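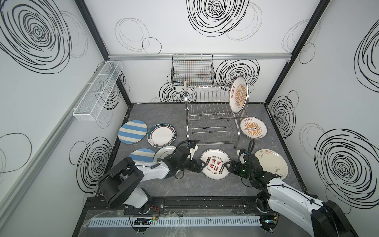

Does dish soap kill germs? Lots of ads make it sound that way. Be a little suspicious.

Plain dish soap mostly moves things. One end of each soap molecule likes water and the other end likes grease. The grease ends stick into a blob of butter, the water ends face out, and the blob breaks into tiny bits that rinse down the drain. Many germs go with it. Some kinds do get broken apart by soap, but plenty just get washed off.

## What about all those bubbles?

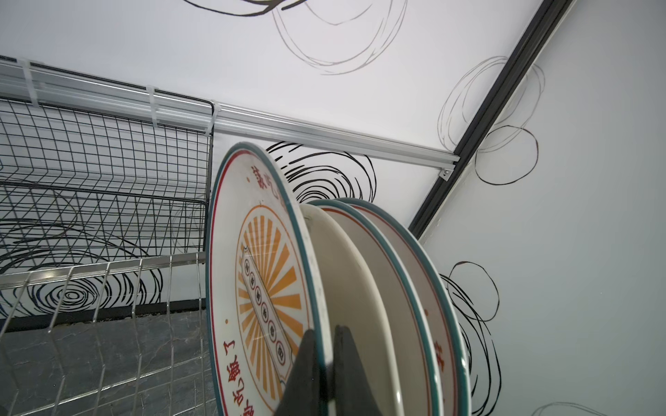
Bubbles are soapy water wrapped around air. Companies know we like them, so they often add things to make more. A big foam doesn't prove a soap is strong.

You may see a label that says "cleans 2,000 plates!" Ask some questions first. How big were the plates? Was it dried egg on them, or one crumb?

## Test it

Put a drop of cooking oil in two jars of warm water. Add soap to one. Close both lids and shake for 9 seconds. Wait five minutes and look at the top of each jar. Write down what you see, even if it doesn't match what I told you.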